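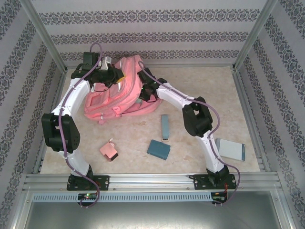

A pink backpack on a tabletop.

How Does a Zipper Work?

You may use a zipper before you have even had breakfast. Jackets, jeans, tents, pencil cases and school bags all have them. A zipper joins two pieces of cloth quickly and lets them come apart again just as quickly.

The parts of a zipper

Every zipper has two strips of woven cloth called tapes. The tapes are sewn to the two sides of the opening. Along the edge of each tape is a row of teeth. The part that moves up and down is the slider, and the bit you hold is the pull tab. At the ends are stops, which keep the slider from coming off.

What the slider does

Look closely at a slider and you will see that it is shaped like the letter Y inside. There are two channels at the top and one at the bottom. When you close a zipper, the two rows of teeth go in through the two channels. The channels bend the rows toward each other at an angle, so that each tooth slips into the gap between two teeth on the other side. They come out of the single channel locked together.

When you pull the slider the other way, a wedge between the two top channels pushes the rows apart. A wedge is a simple machine. An ax blade is a wedge too.

Try pulling a closed zipper apart with your hands. It is very hard to do, as all the teeth are holding at the same time. The slider only has to deal with a few teeth at once.

Teeth and coils

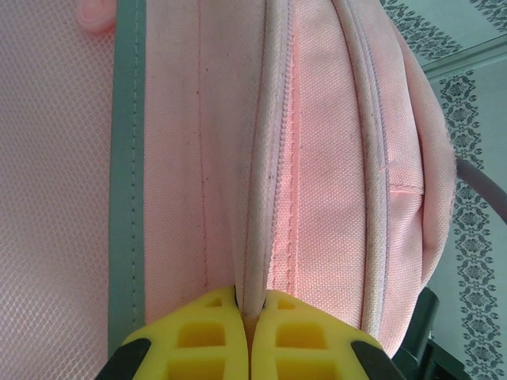
Zipper teeth can be made in different ways. Metal teeth are separate pieces, clamped onto the tape one by one. They are strong and are often used on jeans. Molded plastic teeth are separate too, but they are lighter and do not rust.

A coil zipper has no separate teeth. Each side is one long plastic thread wound into a spiral, like a very small spring. The loops on one side hook into the loops on the other. Coil zippers bend easily, so they can go around corners. This makes them useful for bags and tents.

Before zippers

People fastened their clothes with buttons, hooks, pins and laces for a very long time. A tall boot could have 19 buttons, and doing them up took patience. Inventors in the 1800s tried to make something faster, but the early fasteners often popped open. Zippers that worked well came along in the 1910s. At first they were used on things like boots and tobacco pouches. Later they were sewn into children's clothes, so that children could dress themselves.

When a zipper sticks

Do not yank it. Check for cloth caught in the slider and ease it out gently, moving the slider backward a little. If nothing is caught, rub the tip of a pencil along the teeth. Pencil lead is made with graphite, a slippery material that helps the slider move.

Words to know

Coil: a spiral of plastic used in place of separate teeth
Slider: the moving part that opens and closes a zipper
Tape: the cloth strip that holds the teeth
Wedge: a simple machine that pushes things apart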